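3.2 Reading the Letters Against the Songs

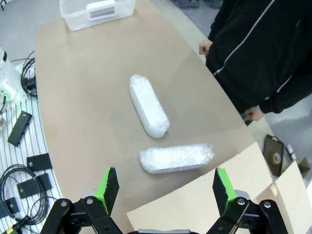

I came to the Valentini papers for the songs and stayed, I'm a little embarrassed to say, for the letters. Amedeo Valentini wrote to his publisher at Merkus nearly every week he was on the road, and most of those letters are complaints. The hotel is cold, the piano is flat, the money hasn't come. But every so often he'll drop a line about a town called Covton, and the whole tone changes.

Covton is where his grandparents settled, and he lived there for only 2 years as a small child. You'd never guess it from the lyrics. It turns up in 19 of the songs, more than any other place, and he sings about it the way other people sing about church. When I started this project I took that at face value and assumed he was simply homesick. The letters made me change my mind.

In one from March he says he'd been offered a concert there – good hall, decent fee – and turned it down. "I would have to see it," he writes, "and then what would I sing about?" I read that line over and over. He knew perfectly well that the Covton in his head and the one on the map had drifted apart, and he wanted to keep them apart. That's a different thing from homesickness, and I think critics (me included, in my earlier work) have been too quick to lump the two together.

Kodikara's reading is the one most people cite, and I like a lot of it. Kodikara hears the Covton songs as prayers with the religious words taken out. Fine, but some of the religious words are still in there! "Flunero," the long song that closes the second album, borrows its whole shape from a family blessing, and the drafts show him putting more of the blessing back in each time he rewrote it. Draft four has a verse about bread and lamps that never made the record, and I wish it had. I'll come back to that verse in Section 4.

A word on how much I've read. The collection runs to 2,000 pages, and his handwriting gets pretty rough toward the end. I worked closely with the 20 letters that mention Covton by name and skimmed the rest for nicknames, which he loved (he calls the town "the old address" at least once, and possibly "upstairs," though I go back and forth on that one). Anything I quote is in my own translation from the Italian, except where he switches to English himself, usually when he's angry about money.

Figure 3. Wrapped items on a table.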